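Riaan Naidoo
25 November 2024

1/ Spent the weekend with the Rebane preprint, the one claiming you can train insertion and stacking entirely in simulation and move it to a real arm with no extra tuning. People keep sending it to me with fire emojis. I have notes.

2/ Credit first. They released the environments, the configs and the weights. I had both tasks running on my own machine by lunch. That is rarer than it should be and I don't want to be a jerk about people who share their stuff.

3/ Two views out of the sim, cube task and then plug task: 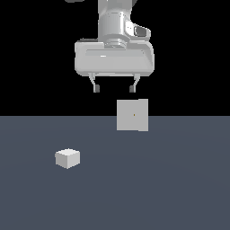
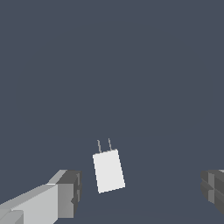 4/ WHAT THE SIM LEAVES OUT

Look at how little is in there. Gray floor and black behind it in the cube view, flat slate blue in the plug view. No clutter, no texture on anything. The policy has never had to ignore a single thing in its life.

5/ The cube with the tiny yellowish dot on its face is up in the air with clear space between it and the gripper. Fine, plenty of sims draw a goal that way. But the two cubes are the same pale gray, and the policy in the paper is supposed to work from pixels. So which one is the object? I asked the authors by email. Will report back.

6/ The plug is a white box with two prongs. No markings, no seams. Every real charger in my drawer has a cable, a logo, a molding line, or a bent pin. Usually a bent pin.

7/ "But Riaan, simple visuals are fine if you randomize." Sure. I went looking for the randomization. The config has a block for it. Lighting: off. Texture: off. Camera pose: on, with a range so small I had to check the units twice.

8/ THE NUMBER EVERYONE QUOTES

The headline is 70 percent success on real insertion. Table 2. Go read the caption under Table 2, slowly. Success there means the prongs touched the socket face within tolerance. Seating the plug is a separate column.

9/ That separate column says 27.

10/ I don't think 27 percent is a bad result! Getting a plug seated on hardware with zero real training data is hard, and if the abstract had said 27 I'd be posting a much nicer thread. The abstract says 70 and uses the word "insertion" right next to it.

11/ Also, 313 trials sounds like a lot until you see how they're split. Most are cube stacking. The paper gives the total in the text and leaves you to dig the plug share out of an appendix plot with no axis ticks. I gave up trying to read it off with a ruler.

12/ WHAT I TRIED

Ran their released checkpoint in their sim, their seeds. Matches the paper. Good. So the sim numbers are real and I have no complaint there.

13/ Then I changed the floor color. Just that, same cubes, same arm, floor from slate to a dull brown. Stacking got visibly worse. It would go down next to the cube, close on nothing, and lift as if it had it. Over and over, very confident.

14/ Put the slate floor back and it was fine again. Make of that what you like. To me it says the network has learned this floor.

15/ For the plug I left the colors alone and messed with the contact settings. Small friction change on the fingers and the plug starts rotating in the grip once it meets the socket. The policy has no answer for that. It keeps pushing at the wrong angle until the episode times out.

16/ Caveat, before someone else posts it: this is me, one machine, one checkpoint, and I didn't keep a proper tally. Treat it as a reason to test and please don't cite a thread.

17/ REPLIES I'VE ALREADY GOT

"Jorko got it working on their line." Jorko's post shows one plug, one socket, bolted fixture, one clip. I'd love to see the rest of the session. I asked in October and got a thumbs up.

18/ "The Lekow baseline is worse." It is, in their table. They also ran Lekow at its default image size, which its own readme tells you not to do for small parts. I'd want that rerun before I believed the gap.

19/ "You're just anti-sim." I use sim every working day. My complaint is with the jump from a clean gray box to a claim about homes and factories. Section 6 says "readily deployable" — by whom, on what table?

20/ WHAT WOULD CHANGE MY MIND

Report seated plugs as the headline. Print trials per task. Turn on the texture and lighting blocks that are sitting right there in the config and show the curve, even if it's ugly.

21/ And run it on a second real setup that the authors didn't build. Flirmont has a shared bench with open booking and a socket board with worn and loose outlets on it. It's a miserable board. Everything fails on it at first, mine included.

22/ Someone asked whether I'd still recommend reading the paper. Yes, for the method section. The way they reset contact states between episodes is clever and I'm going to steal it. Skip the intro.

23/ My changed floor and friction files are going up tonight once I clean out the hardcoded paths. If you run them and stacking doesn't get worse for you, tell me, with your seeds. I could have broken something on my end.

24/ Edit to 11: a reader pointed out the appendix plot does have ticks in the source version, they vanish in the PDF. Still can't tell the plug share from it but that part's a rendering problem, and I take back the ruler remark.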